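Load spacing and bearing wear in the Dratley footbridge model, second interim report

The first report covered the choice of section and the glue tests. Since then the deck has been rebuilt with closer cross members, and the loading runs were repeated in November using the same hanger and the same dial gauge.

## Method

The span was held at 1595 mm between supports. Load was added at midspan in equal steps up to 30 kg, with a wait of two minutes before each reading. The gauge was zeroed before every run. Runs in which the zero had drifted after unloading were thrown out and repeated.

For the wear test, the sliding bearing was cycled 3000 times at low load. Bearing pads were cut from Serkano sheet, and the thickness was measured at the four corners with a micrometer.

## Results

1. Deflection was close to linear up to the second-to-last step. The last step gave a larger increment in every accepted run.
2. Closer cross members reduced twist under off-center load. They had little effect on midspan deflection.
3. Pad wear was uneven, with the outer corners losing the most thickness.

The beam formula from Lamrani's course notes gives a deflection 17 percent below the measured value. Shear in the glued joints is left out of that formula and probably accounts for part of the gap. 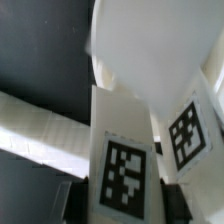
**Aicha Younis**
Student author, structures group

## Remaining work

The joint stiffness will be measured separately on short lap specimens. Dalia Ragab is writing the spreadsheet that adds a joint term to the formula. Supports will be shimmed level before the next wear run, and the pads will be rotated halfway through the cycles. Raw readings are in the appendix, sorted by run number.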